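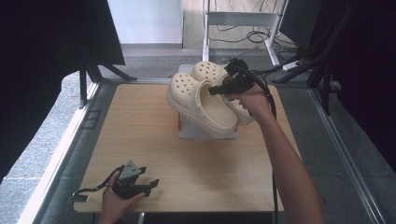

Photo: Mosix student team, Halside lab

Mosix project report, September 20, 2025

Our part of the project was the software that turns hand-held gripper recordings into something a policy can train on. The task is placing a pair of clogs on a white stand, and we love it, because clogs overlap and hide each other all the time!

We logged 400 demos. The first version of our sync tool (we call it Horketti) matched the head camera to both grippers by arrival time, and it kept only 200 of them. Switching to hardware timestamps brought that up to 317, with no new recording at all. That was a very good afternoon.

Next came the segmenter, which cuts each demo at the points where a jaw opens or closes. It gave us 1,578 segments. It still cuts too early when a jaw pushes on a heel without closing, so we are adding a short delay before each cut.

In October we start training on the left and right grippers together. The replay viewer already shows both paths side by side, and it runs fine on a laptop.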